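Hand-held gripper build, progress report
Octavio Arancibia
October 2026

Where it stands

Second version of the gripper is together and usable. First one (August) was built at my kitchen table and the fingers twisted whenever you squeezed anything thicker than a sock. Redid the whole front end at Desbridge, the shared shop, mostly evenings. This report covers the fingers and the cloth trials. Electronics are in the other report, not finished yet.

Fingers

Soft wedge, purple, ribbed on the face, dark pad down the inner side. Each one bolts to a white plate with three fasteners. Version one only had 2 and that was the twist problem, pretty sure. The third one fixed most of it. Printed the ribs at 23 percent infill, anything higher and they dont bend around an edge, they just push the thing away.

Filament is Plaltix, left over from somebody's class project. Prints ok, strings a lot. Lost 7 fingers before I slowed the printer down.
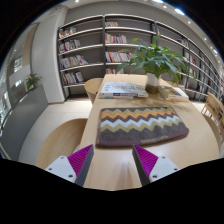 Thick fabric is harder than I planned for. A rigid box is easy, you close and it's there. With padded stuff the tips want to ride up over the edge, so you have to come in low and almost drag along the table. Bevan tried it cold with no instructions and came in too high every time, so either the tool needs a stop on the bottom or I need to write better instructions. Probaly both.

Logging

Camera sits behind the fingers, wide lens, so both tips stay in view along with the room. Recordings go into Cultunon, the little script folder I keep for the project. It names the clips and throws out the ones where I forgot to press stop. 71 clips kept so far. Lighting is not controlled at all, should be noted.

Folded cloth

Separate trial from the flat pickup. Approach from the near side, one finger over the cloth, other one out to the side, then close.
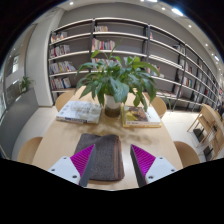 Fig. 2. Fingers at the folded cloth, left tip over it, right tip over bare table.

Problem is layers. Close too soft and you only get the top fold. Close hard and the pads grab everything but the pile shifts sideways. Have not found the middle yet.

To do

- stop or skid under the plates
- grippier pad material, maybe bike inner tube
- redo the trigger spring, hand gets tired
- seperate the flat and folded clips in Cultunon, right now they're mixed
- parts list with prices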